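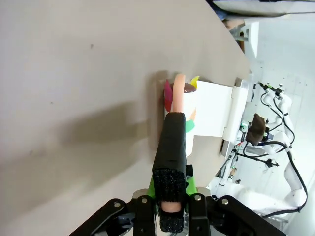
Wendelin Oberholzer wrote that paper cups are fine for a week and useless after that, and that anyone who leaves them out on a shared table should expect to find them in the bin.

Home | Forums | Tables and Worktops | Search | Log in

Paper cups on the craft table, keep or replace?
Print this thread | E-mail this thread

tindby_table
That was Wendelin's answer when I asked in the other section, so I'm starting a proper thread. We have a big beige table, matte top, and small things end up standing in paper cups on it. The leaf pattern ones, pink and yellow and orange and green on white. They cost next to nothing and everyone can see what's in them. The trouble is anything long. Put one tall thing in a paper cup and it wants to go over. I'd like to know what other people use. I don't want a drawer unit, we had one and things went in and stayed in.

Stellan Rustad
What sort of long things? Pens or heavier?

tindby_table
Both. Glue sticks, chunky crayons, toy food from the play box, the odd paintbrush. The toy food is the worst, anything shaped like a carrot or a sausage. It's longer than the cup is deep and all the weight is at the top.

Stellan Rustad
Then the cup is the wrong shape and it doesn't matter what it's made of. You want the container to be at least half as tall as the longest thing in it. I use old jam jars for brushes and a loaf tin for everything else. The loaf tin has been on the table since October and has never fallen over.

gistier
Jam jars on a table children use? No thanks.

Stellan Rustad
I didn't say children. The first post doesn't say children either.

gistier
It says toy food.

Stellan Rustad
Fair enough. Loaf tin then.

mop_and_pail
I'm going to stick up for the paper cup. We have used them for years. Two tricks. First, double them up, one inside the other, it makes the wall a lot stiffer. Second, put something in the bottom. Dried beans, gravel, a lump of modelling clay. I press a bit of clay into the base and then the long thing stands up by itself. If the cup gets grubby you peel the clay out and move it to a new one.

Wendelin Oberholzer
I have seen the clay trick and I have also scraped the clay off things. It gets on the ends of the pencils. Beans are better but then somebody tips the cup and you are picking beans out of the carpet.

mop_and_pail
Not if you tape over the beans. Cut a circle of card, push it down on top, run tape round the inside. Takes five minutes.

Wendelin Oberholzer
Five minutes on a cup that lasts a week.

mop_and_pail
Mine last longer than a week. What are you doing to them?

Wendelin Oberholzer
Putting damp brushes in them, mainly. The bottom seam goes. I accept that is not the same as dry crayons.

tindby_table
Ours is all dry so that may be why they hold up. The only marks on ours are from fingers. I like the sound of the doubled cup. Has anyone tried fixing them down? I thought of a square of reusable putty under each one.

gistier
Putty on a matte top can leave a greasy ring. Try it on the underside first. I did it on a grey desk and the ring is still there, I've put a lamp over it.

Stellan Rustad
Same here on a painted shelf. Double-sided tape was worse. It came up with the paint.

linseed_lou
What about a board with holes in it? My brother made one from an offcut. Holes the width of the cup, cups drop in and can't tip. You lift the whole board off when you want to wipe the table. He used a hole saw and sanded the edges. Measure your cup halfway up and not at the rim or it will drop straight through to the table.

mop_and_pail
It won't drop through if the hole is smaller than the rim. That's what holds it.

linseed_lou
Yes but if the board is low down it isn't holding the rim, it's holding the middle. Depends if you put legs on it. His has no legs.

mop_and_pail
All right, I had pictured legs.

tindby_table
A board sounds like the answer. I can do without legs. Is thin wood enough or does it need some weight?

linseed_lou
Weight helps. His is a piece of old shelf. He made it with 5 holes, and I'd leave a good gap between them or small hands can't get in.

gistier
A shoebox lid with holes cut in does the same job for a month or so if you want to test the spacing before you get the saw out.

Wendelin Oberholzer
I still say throw the cups away and buy one decent pot with a heavy base. You are building furniture for rubbish.

Stellan Rustad
One pot means everything gets mixed up again. The point of the cups is that you can sort.

Wendelin Oberholzer
Buy 2 pots.

tindby_table
I'll try the shoebox lid first and ask next door about a bit of shelf. The toy food is going in a tray lying down whatever happens. Will post when the board is made.

linseed_lou
Clamp a scrap underneath before you drill, or the back of the hole will splinter.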